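Simulation Results Need a Second Number

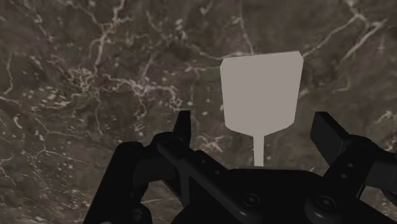 Over the past several years, the training of grasping policies has moved steadily out of the laboratory and into the renderer. The reasons are sound. Simulated trials cost little, damage no equipment, and can be repeated under the same conditions by any group that holds the same files. This institute has supported that shift and continues to do so. Our concern is with the way the results are reported.

In October the Tesach group released its study of grasp selection on thin-stemmed objects, carried out in the Brelix simulator. The policy was trained on 942 object shapes and tested on a further 297 that it had not encountered. The headline figure was a success rate of 90 percent on the unseen set. It was widely repeated, in most cases without the sentence that followed it, which stated that all trials were simulated.

We do not fault the authors. The paper is careful, and its methods section is among the more complete we have read this year. The difficulty lies with a convention in the field, under which a single success rate is allowed to stand for a method's worth. A simulated success rate measures agreement between a policy and a contact model. Where the contact model is good, the rate tells us a great deal. Where it is poor, the rate may still be high, and the reader has no means of telling the two cases apart.

Simple shapes make the matter worse. A flat head on a narrow stem, rendered in plain gray, is a reasonable test of whether a planner can place two fingers on either side of a thin part. It says little about how the same object would twist when lifted off its center of mass, or how a fingertip pad would give under load. Many groups now change the background texture at random between trials, and a policy trained over veined stone one moment and plain color the next will likely depend less on any one surface. That is a useful defense against visual error. It does nothing for errors in friction, and the two are too often discussed under the same heading.

Our proposal is modest. Any paper reporting a simulated grasp rate should also report how that rate changes when the friction and mass settings are moved by up to 20 percent in either direction. The calculation requires no hardware. For most groups it would mean one additional night of computing. A method whose score holds steady has earned some trust. A method whose score falls sharply may still be a good one, but readers should know it before they build on it.

The Zedine benchmark already records the settings needed for such a test, although it does not ask for the result. We would encourage its maintainers to add the column. Reviewers can begin sooner, by requesting the figure in their comments.

Some colleagues have objected that a second number will simply become a second target. That may well happen. A policy tuned to survive changes in friction would at least be tuned to something a physical gripper will meet.

Filed under: Opinion, Robotics Research, Simulation

Related items
Paulík Workshop: Call for Papers on Contact Modeling
What the Zedine Benchmark Measures
Brelix Simulator: Notes for New Users
Sharing Object Sets Between Laboratories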